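Print this page
E-mail this entry

Bench notebook – gripper comparison, Ostix fingers vs. Mollel fingers
October, started 9:40
Entry by Rehema Athumani. Bench with me: Wafula Kombo, and Vasilis Pavlović until lunch.

Picking up from the last entry. Rigid items are done and I don't plan to repeat them. Thin plastic bags are what Vendula wants for the Grenska review, so today is bags only: produce bags and carrier bags, with the toy fruit, wrist cameras on. Wrist views from the bag work, no order to them: 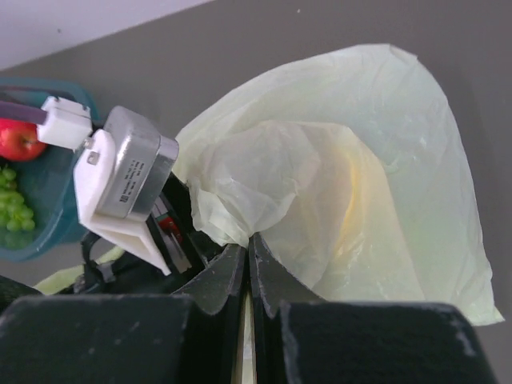
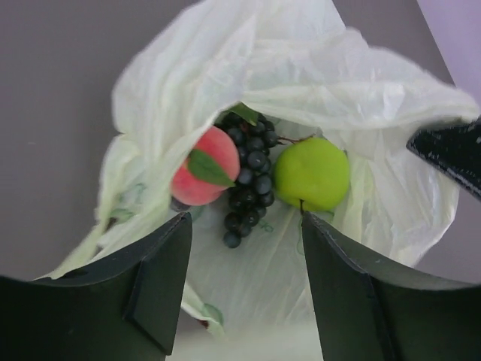
Setup

Same arm mounts as before. Controller is the Masix box with the firmware from last month; Vasilis wanted to update it and I asked him to wait until the comparison is finished. Grip force is given below in controller units, which don't convert to anything useful without the load cell. Load cell is still with Emmanuel.

Force setting for bags: 84 to start. We used 400 for the rigid items and I tried it once on a bag before the count started. The fingers bit through the film at the tip corners and left two small slits. Bag thrown out. Don't use 400 on anything thin.

Closing speed: 16. Slower than that and the film slides out sideways before the tips meet. Faster and the air pushed ahead of the fingers moves the film away. Wafula saw this first and I didn't believe him until I went through the wrist video one step at a time.

Tasks, same for both finger sets:

1. Pinch an empty bag by its edge, lift it, hold ten seconds.
2. Pinch one side of the bag mouth and pull it open far enough for the fruit to go in.
3. Lift a bag with fruit in it, move it across the bench, set it down.
4. Let go cleanly. Film must not come back up with the fingers.

Number 4 was not in the original plan. I added it after the first morning because it was costing us more time than the other three together.

Ostix fingers

Task 1 good. The tips meet evenly and thin film stays put once it is caught. Most of the misses were approach errors, with the tips closing above the fold. If the bag is bunched up there is nearly always something to catch. If it is lying flat on the bench the fingers skate over it. Wafula's fix was to come in at an angle and press down a little before closing. That helped, but it loads the wrist and I don't want it in the procedure until we know what it does to the joint readings.

Task 2 poor. To open a bag you have to get one layer and leave the other. The Ostix tips take both layers most of the time. We tried twisting the wrist after the pinch so the layers would slide apart. Worked on the carrier bags, did almost nothing on the green produce bags, which cling to themselves.

Task 3 fine with light loads. With all the fruit in, the film stretches at the pinch point and you can see it thin out. No drops while moving. Two drops on set-down, both when the arm descended too fast and the load touched before the fingers opened.

Task 4 bad. Film sticks to the finger pads. I thought static, Vasilis thought residue from the tape we had on the pads in the spring. We wiped the pads with alcohol and let them dry and it was better for a while, then came back. So probably both. Need to try a humid day or a humidifier. Not today.

Mollel fingers

Task 1 about equal. The tips are less picky about approach height and flat bags are easier. The pinch itself feels weaker. If you tug the bag by hand it pulls free sooner at the same force setting. Went up in small steps and stopped when tugging no longer moved it. The setting is in the run sheet, in Wafula's handwriting, second column.

Task 2 better. Still not reliable, but a second try usually gets it. The angled tips let you slide one of them inside the mouth and close on a single layer, as long as the mouth is already a little open. With the mouth fully closed, neither finger set does it.

Task 3 same as the Ostix for light loads. Heavier loads we did not finish. See problems.

Task 4 clearly better. Film comes away by itself when the fingers open all the way. If they open only halfway it can hang on, so the release has to be a full open. I changed that in the script for both finger sets, to be fair to the Ostix, and it made little difference there.

Wrist cameras

Vasilis asked for a separate note on these, so:

– With a bag held up close to the camera, the bag takes up so much of the view that you lose the target behind it. The operator ends up working from the overhead camera for the last part of every placement. For tasks 1 and 4 the wrist view is the one you want. For task 3 it's mostly plastic.

– Auto exposure hunts when the film moves. Locked it after the second run. Locked value is saved in the bench profile, so please load the profile and don't set it by eye.

– Fruit shows through the open mouth well enough to pick by color. Through the film it depends on how many layers are in the way. I would not count on it.

– Focus is fixed and set for the fingertips. Whatever is nearer than that goes soft. Moving the focus out a little would help with the bags and hurt with small parts. Leave it.

– Vasilis wants to try tilting the mount a few degrees outward so the fingers sit lower in the picture. It needs a new bracket. He will draw one.

Run count

384 logged attempts across both finger sets, all four tasks. That includes the first morning before task 4 was added, so the tasks don't have equal numbers. Don't divide by four. Wafula has the split by task in the sheet and I'll paste it in here when he has cleaned up the duplicate rows. He pressed the log button twice on some of the early ones.

No percentages in this entry on purpose. I want the duplicates out first. Vendula, if you're reading this before then, please don't put numbers in the slides.

Problems

Controller dropped the connection to the left arm twice, 11:15 and again just after. Both times during a full open. Wafula reseated the cable at the controller end and it held for the rest of the day. If it happens again, swap the cable and write down which one it was.

One Mollel finger worked loose during the heavier lifts. Screw backed out. I noticed when the tips stopped lining up and the pinch was going off to one side. Tightened it, put thread lock on, and that ended the heavy loads for today while it cures. I don't know how many runs before that were affected. I've marked the last 16 as suspect. Could be fewer.

Bags wear out. After enough pinching in one place the film goes cloudy and soft and is easier to grab than a new one. We were reusing bags through the morning and I think it flattered whichever fingers went second. In the afternoon we changed bags at every finger swap. Morning and afternoon should be kept apart in the analysis.

The peach leaf catches on the carrier bags on the way in. Turn the peach so the leaf trails. Wafula wanted to cut the leaf off and I'd like it left on, real packaging has worse things sticking out.

Where I am with it

For lifting and holding, either set will do and I'd keep the Ostix because they are already on most of the arms. For opening bags and letting go of them, the Mollel fingers are ahead and I don't expect cleaner numbers to change that. If Grenska needs one choice for bag work, I'd say Mollel, provided the screw problem is solved properly. Vasilis disagrees and thinks new pads on the Ostix would close the gap. He may be right about task 4. I don't see how pads fix task 2.

Next

– Heavy loads again with the Mollel, after the thread lock has cured overnight. New bag for every run.
– Get the load cell back from Emmanuel and put real units on the force settings, starting with 84.
– Same tasks with new pads on the Ostix. Vasilis to order.
– Angled approach with press-down: log the joint readings on a short set before anyone uses it again.
– Try one of each, Ostix on the arm that holds and Mollel on the arm that opens. Wafula's idea. The script assumes both arms match, so it needs a change first.
– Ask Vendula which bags Grenska really uses. We bought ours at the store down the street and they may be thinner.

Stopped 5:20. Arms parked, controller off, fruit back in the box.

Added later, same evening – Emmanuel says the load cell is free but the mounting plate isn't, it's bolted to his rig until he finishes. He'll bring both when he can. Until then force stays in controller units.

Added by Wafula – duplicates are out of the morning sheet. Afternoon sheet still to do. Also the spare cable is in the drawer under the Masix box, not on the hook.

Print this page
E-mail this entry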